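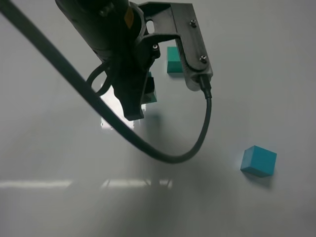 Toy blocks are among the oldest and plainest playthings still in daily use, and the cube is the plainest of them all. A cube block has six square faces, all the same size, so it can be put down any way up and will look and behave the same, which makes it a forgiving first toy for small hands. Cubes are sold painted, stained or bare, in sets of one bright color or many. Blue-green shades have long been a favorite, and a teal cube on a pale tabletop is easy for the eye to pick out, a point that anyone who has hunted for a beige block on a beige rug will appreciate. The same plain shape also turns up in classrooms, in waiting rooms, in clinics where hand skills are tested, and on a good many workbenches.

Shape and size

Most cube blocks measure somewhere between the width of a thumb and the width of a child's palm. Smaller ones are usually kept for counting and pattern work, while the larger ones go to toddlers, who like something they can hug or drop with a satisfying thump. Edges are often eased a little, so that corners don't dent the furniture (or a brother's shin). An eased edge feels kinder in the hand, though a crisp one gives a neater line when two blocks are set side by side, and makers have gone back and forth on this for as long as there have been makers.

The surface under the blocks matters more than people tend to expect. Carpet is quiet and soft, but a tower on carpet leans early. A hard, smooth table lets blocks slide into line with a light push, and for that reason it suits pattern play very well. 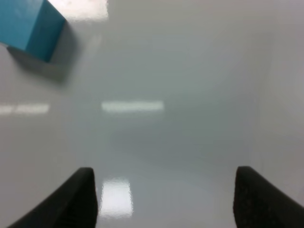
Felt mats and cork sheets fall in between, and a tray with a low rim is a kind thought for anyone who has to crawl after the strays at the end of the day.

Color and matching

Color gives a child something to sort by once the first joy of knocking things down has worn off a little. Sorting usually begins with strong contrasts, red against blue or yellow against black. Close shades come later and are much harder work. A green that leans toward blue and a blue that leans toward green can look the same under a warm lamp and quite different beside a window, and grown-ups argue over them just as happily as children do.

The Skasotwood sets, made by a small workshop in Stikcombe, are fondly remembered for this. The large box held 800 cubes in 17 shades – several of them neighbors so close that families took to marking the undersides in pencil.

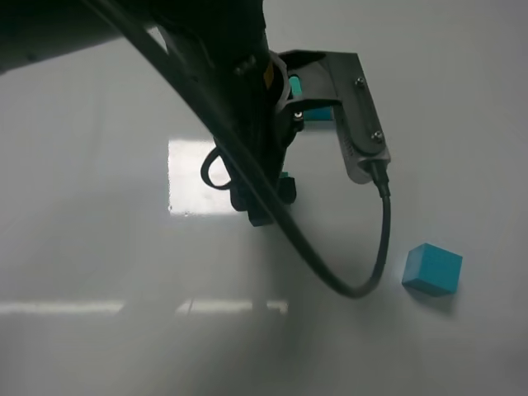

Jana Hollmann, writing to the workshop's newsletter one January, took the other side and asked that the shades be left exactly as they were. Her children had learned to look properly, she wrote, by carrying each cube over to the window and holding it beside its neighbor, and she would be sorry to see that made any easier.

The workshop kept the colors. It did add a small printed card to the box, with a square of each shade and its name.
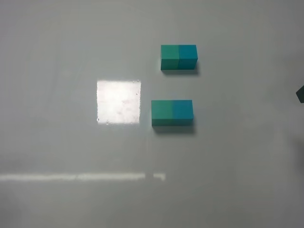
Pairs and bars

Two cubes pushed together make a bar twice as long as it is wide, and this little bar is where a great deal of pattern play begins. With a green cube on the left and a bluer one on the right, a child has something to copy, and setting a second bar next to the first with its colors in the same order is a pleasant task for a beginner. Turning the second bar around gives a checkered square once the two are closed up. Maja Marciniak's pattern book "Cleltesus" sets out 11 such arrangements, starting with a single pair and working up to borders that run the whole length of a table.

Care

Painted cubes can be wiped with a damp cloth and left to dry in the open air. Bare wood should not be soaked, as it may swell and split. A shallow box with a lid is better for storage than a deep sack – the colors stay in view, and the block that is wanted is less likely to be at the bottom.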